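Automation and Everyday Work
Handout 2: Can a machine tidy a bed?
Course notes prepared by Ylva Backlund

Read this before the Dokton handout. You don't need any math for it. You do need to have put away somebody else's mess at some point in your life, and I'm assuming everyone in the room has.

1. Where we left off

Last time Guido asked why I keep bringing up chores when the lecture list says "automation." My answer was short and a bit grumpy, so I'm writing out the longer one.

Factories got robots early on by changing the factory. Parts come down a chute facing the same way. The floor is level, the lights stay on, and anything odd gets kicked into a bin for a person to look at. The arm at the end of the line is very good at one motion and has been spared everything else. People then look at that arm and ask when it will do the laundry. I think that question skips about nine tenths of the work, and the skipped part is what these notes are for.

A bedroom hasn't been arranged for anyone's convenience, least of all a machine's. Look at what a plain "put the small stuff in the box" job is made of. 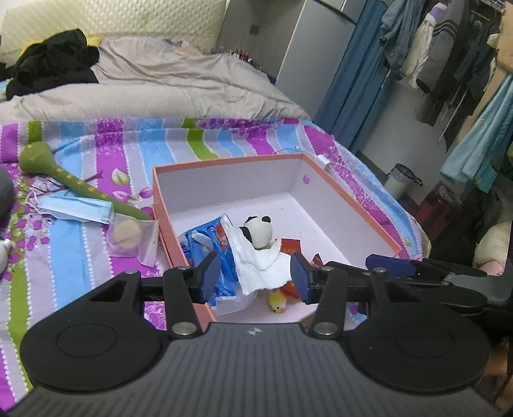
Start with the grip itself. Two fingers closing on a hard block is a solved problem, or close enough that I won't argue. Tissue is different. It has no fixed shape, so there is no "correct" place to hold it, and pulling on one corner may bring the whole thing or only a shred. Crinkled wrappers are worse in their own way: thin, springy, shiny enough to confuse a camera, and happy to stick to whatever is lying next to them. Soft toys forgive nearly any grip, which makes them popular in demonstrations. Keep that in mind when you watch one.

Then there is the surface. A mattress gives when you press on it. Push down to get under a flat packet and the packet sinks along with the sheet. Pinch too low and you have a fold of bedding in your fingers as well. Patterned bedding adds a further headache for the vision side, where a printed leaf and a scrap of something green can look a lot alike.

2. The decision nobody films

Ask yourself which of the things on a messy bed are trash. You will answer fast, and you will be using knowledge that has nothing to do with hands. A wrapper with the candy still in it stays. An empty one goes. A folded face mask could be either, depending on whether it has been worn, and you might have to ask. Purificación Moya raised this in the first session and I brushed past it, wrongly. A machine that grips well and throws out the wrong thing is worse than no machine.

Who decides what "tidy" means? In the lab, the person who wrote the task does. At home it's whoever lives there, and they change their minds.

3. Hand-held grippers, and what they do and don't show

Several groups now have people hold the gripper and do the chore themselves, with a camera on the tool. The recordings are used to train a robot later. I like this idea more than I expected to. It's cheap, it gets out of the lab, and the mess is at least bedroom mess.

Be careful about what it proves, though. When a person is holding the tool, the person is doing the planning, the balance, the walking around to the other side of the bed and the giving up. A smooth recording tells you that the job can be done with two fingers. It tells you nothing yet about whether a robot can do it.

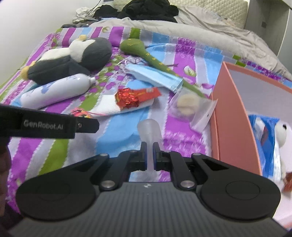

Fig. 2. Gripper fingers at a small frosted plastic object standing on the bedspread.

A light, upright object on a soft base is a good test of patience. Touch it off-center and it may fall over, and then the job has changed: different height, different width, possibly rolling. People adjust without noticing. In a program, each of those cases has to come from somewhere, either written in or learned from enough examples.

4. Reading a success rate

Suppose a company (call it Danko, and suppose it sells a tidying robot) reports 50 good pickups out of 100. Before you repeat that figure to anyone, find out:

Which objects were used, and who chose them?
Was the bed reset by a person between tries?
Did a dropped item count as a failure if the second try worked?
How long did each pickup take?
Did the robot stop by itself when the job was done?

The last one catches a lot of people out. Knowing when to stop is part of the chore.

5. My own position, for what it's worth

Not yet. Osvaldo Vitale disagrees with me and will get his half hour in May. His view is that enough recordings will cover the odd cases. Mine is that the odd cases are most of the house.

For Sunday evening: pick one chore at home, do it slowly, and write down every choice you make. Stop at 2 pages. Bring the list on paper, please.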